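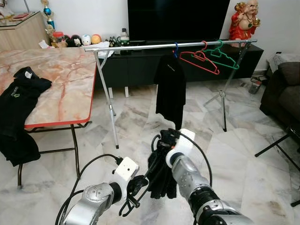
Black hanger, chrome rack.

May 13, 2024
By Ju-won Chae

Went with Dad to look at Dravwood this morning. He wore the good jacket. I had told myself I would keep an open mind, and I did until the parking lot, where a banner said "Come Home to Yourself." I don't know what that means and I doubt the person who ordered the banner does either.

The woman who showed us through was pleasant. She said "community" so often that I stopped hearing it. The one-bedroom is a decent size, I'll give them that, and the kitchen has a real stove. But the model unit had a tiny couch and a table for two with no room for anybody's elbows, so of course it looked big. I asked to see one that a person had lived in. She said those were all occupied. Fair enough, except the brochure says "units available now."

The price she gave us doesn't include parking, or the meal plan, or what she called the wellness package. I asked what was in the wellness package. There's a chair class, a newsletter and access to a nurse line. Dad can call a nurse line for free with his insurance. I asked whether you could leave the package out and she said most residents find they want it. I wrote that down word for word.

Closets: one in the bedroom, shallow, with a folding door that already sticks. Dad owns 15 winter coats and won't discuss it. He says he'll sort them in December, when he can see which ones he wears. By then he'd have been living around them for months.

Min-kyu Maeng from Dad's church moved into Plerkard last year, so we called him after lunch. He likes it fine. He also said the rent went up twice and the van that was supposed to run every day runs when it runs. Dad heard "likes it fine." I heard the rest. We were on the same phone call.

The waiting list at Dravwood is nearly four months, and they want a deposit to hold a place on it. Refundable, she said. The form says refundable "less administrative costs" and gives no figure. I asked for a figure and she went to find somebody, and came back with a cookie for Dad.

He liked the courtyard. There was a bench in the sun and he sat on it for a good while with his hat over his eyes. I didn't want to be the one to bring up the fees again, so I read the lease, all of it, including the two pages about pets.

I'm calling tomorrow about the deposit and I want the answer in writing. Dad says I'd find something wrong with a palace. He's already picked which wall gets the TV.

6 comments | 2 shares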